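2023-02-11
Notebook, speech archive project, Irthorpe room

Carried on with coding the defence pledges. The question is still how to score a leader who promised to pull troops out of a mission and then kept a smaller training team in place. Last November we marked these as "kept in part". Şengül Ekinci thinks that hides too much and wants two codes, one for the combat role and one for any presence at all. I tried her way on the Žukauskas speeches and it works better than I expected. Of 166 statements, 57 changed code. Most of the changes are in the air patrol debates, where "withdraw" was used for planes only.

Problem with the Brimport transcripts: the second half of each sitting has lost its speaker names. Filled in what I could from the order paper. Left the rest blank, no guessing.

Funon import fell over again at 3,000 lines. Split the file in two and both halves went in. Check the join for a doubled row.
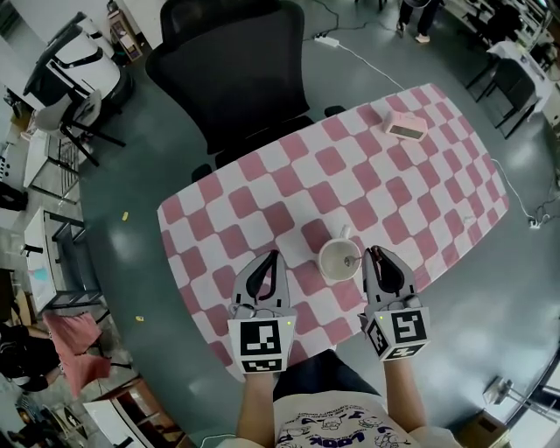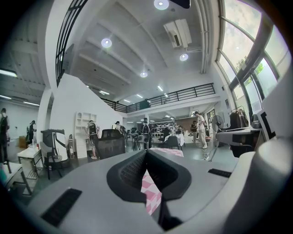

Pink and white check cloth in both.

Went back to the budget votes after lunch. A vote to pay for a mission is not the same as a vote to send it, and the old sheet has them in one column. Started a new column, "money only". Up to 80 rows to move, all from the two oldest parliaments. Did the first parliament and stopped there.

To do:
Ask Şengül whether a training team with armed guards counts as presence. I have put yes for now.
Recode the alliance summit statements under the new scheme.
Write to Brimport for the clean copies.
Old code sheet stays in the shared folder, marked "do not use", until the recode is checked.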